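Cómo limpiar y tensar una cinta transportadora pequeña de banda verde

Publicado en noviembre por Redacción Tetutico
Categoría: Taller y mantenimiento > Transporte ligero

Vale para cintas de mesa o de línea corta, banda verde lisa, perfiles de aluminio ranurado a los lados. La nuestra es de 800 mm entre ejes. Si la tuya es más larga cambia poco, solo tardas más.

Qué hace falta:
- Trapos sin pelusa, dos o tres
- Jabón neutro y agua tibia
- Cepillo de cerdas blandas
- Llave allen del 5 y una llave fija
- Metro y rotulador

Antes de nada, corriente fuera. Desenchufar, no solo la seta. Y quitar todo lo que haya encima de la banda.

1. En seco primero. Cepillo a lo largo, nunca cruzado, y las motas blancas pegadas (restos de cinta, de etiqueta) con la uña o una espátula de plástico. Nada de cúter.

2. Jabón. Trapo escurrido, muy escurrido. Pasar, aclarar con otro trapo, secar. El disolvente ni olerlo -- endurece la banda y luego se cuartea en los rodillos.

3. Las ranuras del perfil. Ahí se mete todo. Un palito envuelto en trapo y paciencia. Si tienes aspirador con boquilla fina, mejor. De paso mirar las escuadras atornilladas al perfil, suelen aflojarse.

4. Debajo. Una caja o cubeta bajo la banda recoge lo que cae, sacarla y vaciarla tambien. La nuestra es de plástico azul, se lava en el fregadero y listo. 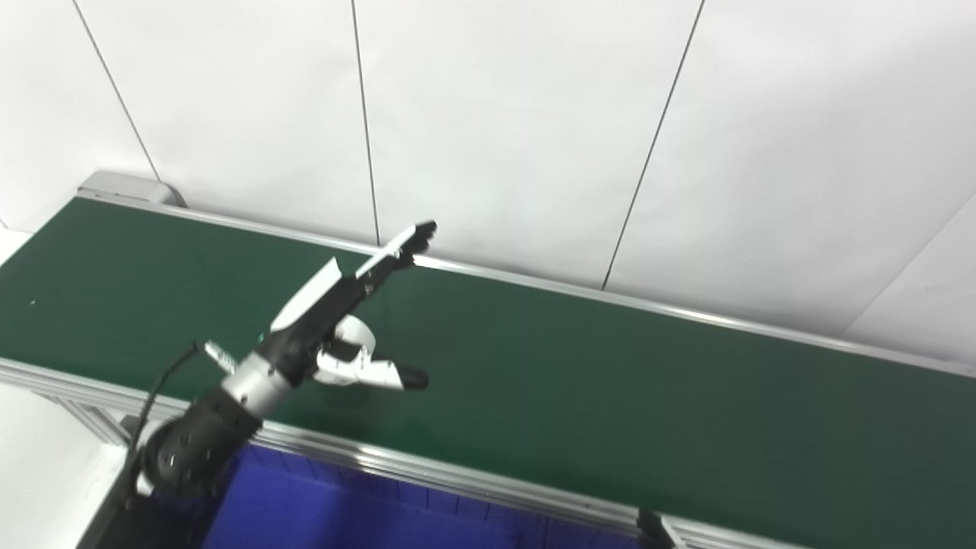
Banda verde entre perfiles de aluminio, con la cubeta azul debajo.

5. Tensar. Marca dos rayas en la banda, afloja los tornillos del extremo y aprieta un cuarto de vuelta por lado, siempre los dos iguales. Levanta la banda por el centro: si sube más de 14 mm, otro cuarto. Si casi no sube, te has pasado, vuelve atras.

6. Centrar. Enchufa, velocidad mínima, dos minutos mirando. Si se va hacia un lado, tensa ese mismo lado -- poquito. Espera una vuelta entera antes de volver a tocar.

Cada cuánto: nosotros cada 80 horas de marcha. Con polvo o cartón, antes.

Etiquetas: cinta transportadora, limpieza, perfil de aluminio

3 comentarios

busmont_taller: Lo del cuarto de vuelta me ha salvado, yo apretaba a ojo y se me iba siempre a la izquierda.

Holub: ¿Sirve igual para banda de PU blanca? La mía amarillea con el jabón.

mantenimiento80: Yo las ranuras las tapo con el perfil de goma ese que venden por metros y me olvido. Un poco caro pero bueno.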